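Gripper Tips: When the Skewer Slips or Snaps

Thin wooden skewers cause more faults on the bench than any other kitchen item. The usual failure is rotation. The stick turns between the pads, the fruit swings to its heavy side, and the point ends up facing the other hand.

Check the pads first. Juice leaves a film that dries slick. Wipe both faces with a damp cloth every 15 minutes of fruit work, then dry them. Grip on bare wood below the lowest piece – never on wet fruit.

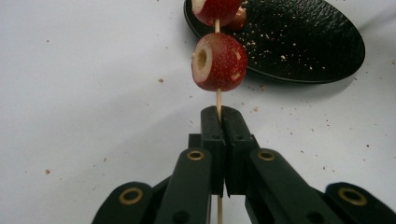

Apple on a skewer, held by the bare shaft below the pieces.

If a stick cracks in the pads, stop. Open the grippers by hand and pick out the splinters before the next cycle. On our Zuneren pair a sliver behind one pad kept the fingers from closing, and the position reading drifted for 30 cycles before the fault tripped.

Cables are the other hazard. Route them away from the point and leave enough slack to reach both sides of the board.
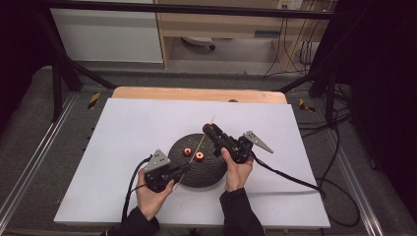

Keep fingers out of the line of the stick when two grippers share it. Pushing from one end while the other is clamped bows the wood, and it can break toward the operator. Wear eye protection. Lower the closing force one step at a time, 5 test grips per step, and write down the setting that holds without denting the wood.

Throw away any fruit that was on a stick when it broke.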